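Trerine Bottle Cell

The Trerine Bottle Cell is a simulation package for training and testing two-arm robots in the sorting of bottles. It is made by the company Trerine and is sold mostly to schools and small warehouses.
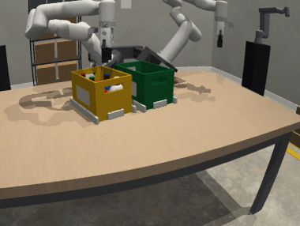
Development of the package began at Prillside under the lead of Noemí Cuevas. The first version had one arm only. The present version has two white arms working over a yellow crate and a green crate, and the user decides which bottles must be moved and in which order. A license contains 18 ready tasks, and the user can write up to 750 more in a plain text file.

Tasks are scored by time and by the number of dropped bottles. A bottle that is put down in the wrong compartment gives no points, but the run continues. The scoring was changed in version 4, after users complained that slow runs were punished too much.
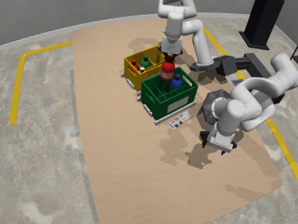
A red bottle held by one of the arms above the crates.

The package also includes wrist views, which can be recorded together with the joint values. Shadows are calculated for every view, and they can be switched off on weaker computers. With shadows on, loading of a task takes 19 seconds on the computer recommended by the maker.
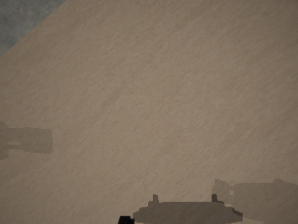

Gunnlaugur Baldursdóttir has written that the shadows should stay on during training, even if it costs time, and that the manual explains this setting too briefly. A longer manual is planned for December.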